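Chapter 6
Stock and Storage

Every business that sells goods has to decide how much to keep and where to keep it. This chapter looks at both questions.

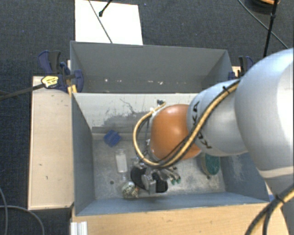

Stock costs money even when it is standing still. Space must be rented, lit and insured, and goods can be damaged or go out of fashion. Running out is costly too – a customer who cannot buy today may go elsewhere.

Take Heywood, a supplier of garden tools. In August it held 1,146 pairs of shears and sold 100. Its manager, Terence Cropper, had ordered for the spring trade and never changed the order. The shears took up shelves that were needed for rakes.

Section 6.1 explains how to set a reorder level. Section 6.2 deals with the layout of a store, using the Taneseck depot as a case study. Section 6.3 covers stocktaking and the treatment of losses in the accounts.

Before you start, make sure you can work out an average and read a simple line graph (Chapter 2).

Key terms: buffer stock, lead time, reorder level, turnover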